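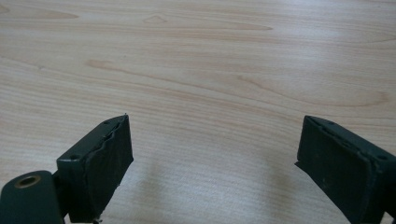

Gripper view, open, over the bare tabletop. Pad covering is torn along one edge.

Madelano handheld demonstration study
Progress report to the Sasonden program office, November
Prepared by the Skadport group

Where we stand

The plan called for 1,365 demonstrations by the end of this period. We have recorded 1,000 and kept 533. The rest were thrown out at review, mostly for tracking dropouts and for clips in which the object never came into the gripper's own view. We would ask the office to read 533 as the real number. The larger one has been quoted in two internal summaries and it makes us look further along than we are.

The claim under test

The proposal said that a policy trained only on demonstrations from handheld grippers would carry over to the arm with no arm data at all. Our result so far is weaker than that. On single-hand pick and place the policy does reach and close on the object in most trials, and we have no complaint there. On the two-handed tasks it often brings one hand in early and waits for a cue that doesn't come. We trained with 3 random seeds and they disagree with each other more than the methods we are comparing do. Until that spread shrinks, we don't think any ranking of methods in this report should be repeated outside it.

We also have a worry about the pads. The coverings wear, and a worn edge shows up in the gripper view. The policy may be learning something from how the pad looks, and a fresh pad on the arm would then be a different picture to it. We haven't tested this. A short run with old and new pads, same objects, same policy, would settle most of it, and we want to do that before collecting more.

Two-handed collection

Sessions are run at the clamped table with a gripper in each hand. Operators find the cables a nuisance when the hands cross, and a fair number of rejected clips come from those moments. Small clear objects are the other sore point. Depth readings on them are poor, and we have stopped using depth as an input for that group.

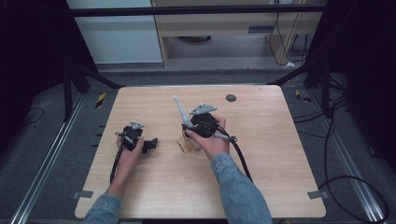
Hao disagrees with our reading of the two-handed results and asked that this be put on record: the early-hand problem is a timing fault in how the two streams are lined up, the data are fine, and throwing out nearly half of them was too strict. We checked the alignment on a small set of clips and found an offset in a few of them. It doesn't look large enough to explain the failures, but the check was small, and we will repeat it on the full set.

Next period

Pad test first, then the alignment check, then retraining on the kept clips with more seeds. Collection stays paused until the first two are done. We are not asking for more money at this point. We do ask that the target of 1,365 be dropped, or restated as clips that pass review.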